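### 4.2 The picking task

Each team in the September course got the same arm, the same bin and the same mixed heap of small objects to clear. The teams logged 761 grasp attempts between them, nearly 2000 fewer than the course plan had promised. Chávez's team, Clonard, spent its first Monday arguing over approach angles. Cuadros's team, Arboleda, skipped the argument and went straight to hitting the wall of the bin.

Small items in a cluster gave the most trouble (Figure 4). From directly over the pile the gripper covers much of what it is meant to pick, and students soon learned to plan the grasp before the arm went in – a lesson the handout had offered on page one.

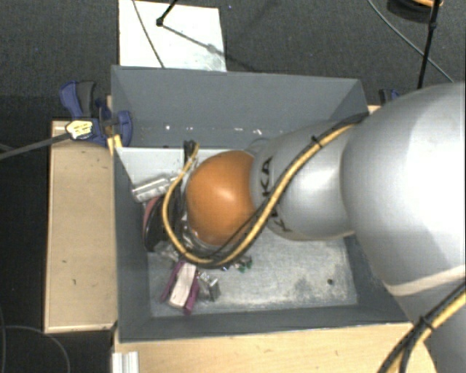
**Figure 4.** The arm reaching into the clamped bin, gripper down among the items.

### 4.3 Scoring

A pick counted if the object left the bin and stayed in the gripper for four seconds. Clonard asked whether two objects at once scored double. They did not.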